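Configurar la partida guardada y el modo a dos mandos en Tesero

Buenas, soy Jhonatan Benavides y esta es la parte de la guía que más me habéis pedido por correo. Si venís de la sección anterior ya tendréis el juego instalado y el parche 138 descargado (sin él no aparece el menú Claltix, así que no sigáis leyendo todavía, que os vais a volver locos buscándolo como me pasó a mí).

Revisado el 7 de marzo de 2023.

Antes de empezar

Yo lo hago todo en la versión de PlayStation 4, con la consola en español. En la de PC los menús tienen otro orden, pero los nombres son los mismos.

1. Arrancad Tesero y esperad a que salga el logo de Tretton. No pulséis nada durante la intro: si la saltáis la primera vez, el juego crea un perfil de invitado y luego hay que borrarlo a mano, ¡un rollo!

2. En el menú principal entrad en Perfil y elegid Nuevo. Poned un nombre corto, que los largos salen cortados en la tabla de tiempos.
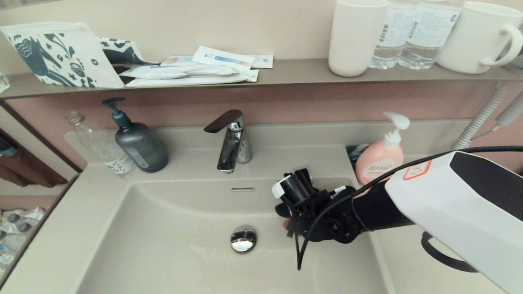
3. Elegid la ranura de guardado. Hay cinco, y os recomiendo dejar libre la última, que es la que usa el juego para la copia automática si está vacía.

NOTA: si tenéis partida de la demo que salió en octubre, la podéis importar desde esta misma pantalla con el botón cuadrado. Se conservan los trajes y el dinero, pero el mapa empieza de cero. A mí me dio un poco de rabia, la verdad, porque tenía medio puerto de Saavedra despejado.

4. Activad el guardado en la nube solo en una consola. Con dos a la vez se pisan las partidas.

PRECAUCIÓN: mientras gire el engranaje de la esquina, ni apagar ni poner en reposo. Perdí una tarde entera de juego así y no hay forma de recuperarla.
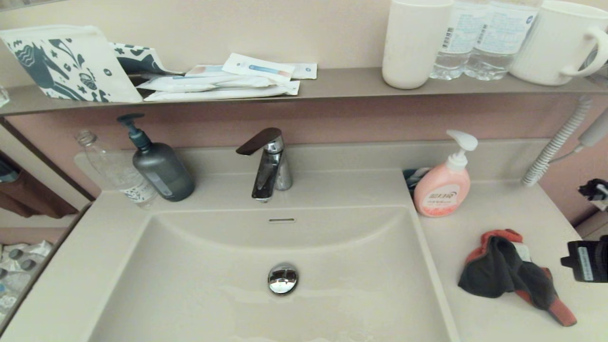
Conectar el segundo mando

1. Encended el mando y asignadle un usuario distinto al vuestro. Vale un invitado.

2. Id a Opciones, Claltix, Cooperativo local. Si sale en gris, volved al menú principal y entrad otra vez (casi siempre se arregla así).

3. Elegid pantalla partida horizontal o vertical. Yo prefiero la vertical para las carreras por los tejados, y en las peleas me da igual.

4. Ajustad la vibración de cada mando por separado. Viene al máximo y se come la batería que da gusto, así que yo la bajo a la mitad nada más empezar.

NOTA: el segundo jugador no guarda progreso propio hasta que se termina el prólogo. Si lo dejáis antes, tendrá que repetir el tutorial entero la próxima vez.

5. Pulsad Aplicar y luego Opciones para volver a la partida. Para soltar el segundo mando a mitad de misión, mantened pulsado el círculo y su personaje pasa a manejarlo la consola.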